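Home Journal Archive About Contact

January 19, 2020

Desk day. Finally. Up at 7, coffee, then everything off the white table and onto the bed - pens, receipts, the Villanueva folder, 15 dead markers. Tossed most of it. Carmela called in the middle so lost half an hour, she wants the yellow bin back by June. Fine. 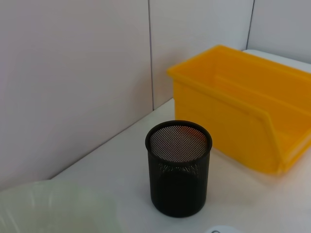 Mesh pen cup and Carmela's bin, nothing in the bin yet.

Thinking chargers and tape in the yellow one, scissors too maybe. Pens I actualy use go in the black cup and thats it, no more spares. Still have to find the Wenora bill before tommorow. Back hurts. Soup for dinner, then bed early.

We use cookies to improve your visit. Accept Decline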